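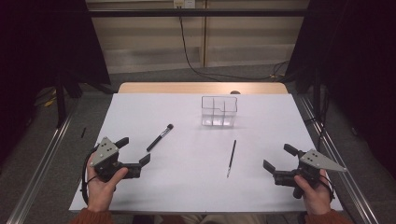
Photo: own work, Gellside workroom

29 November 2024

Since three weeks I spend my afternoons putting brushes into a box. I do it with two grippers in my hands, and every time I do it, it is saved as one example for the learning system. Yesterday evening I reached 243 examples. The goal for this task is 300, so I hope to be finished in the first days of December.

My friends ask me why a robot must learn such a small thing. I think small things are the difficult ones. A makeup brush and a thin paintbrush look almost the same when you say it in words, but in the gripper they behave very differently. The makeup brush has a handle you can catch well. The paintbrush rolls. If I close the fingers too high, it turns around and points to the wrong side, and then I must put it down and take it again.

In the beginning I threw these attempts away. Then I read the notes from the Kaltau project again and saw that they keep them, if the person corrects the mistake calmly. So now I keep them too. I lost 18 good examples before I understood this, and I am still a little angry with myself.

My rules for one example are simple. The organizer stays toward the back of the white table, but I move it a bit to the left or to the right. The brushes I lay down at a new angle each time. I begin with both grippers open, wait one breath, and then go. I try not to hurry at the end, when the brush is already over the compartment, although my arms want to hurry very much!

The clear plastic is my biggest worry. For my own eyes the walls of the organizer are sometimes hard to find against the white table, and I don't know how well the model will manage. At Trindville they had a similar problem with drinking glasses and changed the colour of their table. I would prefer to keep mine and see the result first.

Something practical for other people who do this work: take breaks. After 4 sets without a break my wrists were sore, and when I looked at the recordings I could see that my movements had become lazy. I took the corners too short and bumped the organizer. Now I make a tea after every set, and I write in my notebook which brush I picked first, otherwise I always pick the same one.

The first training will run on the Holzer computer when the last examples are in. Until then I have 57 more to do, and on Monday I will start with the paintbrush.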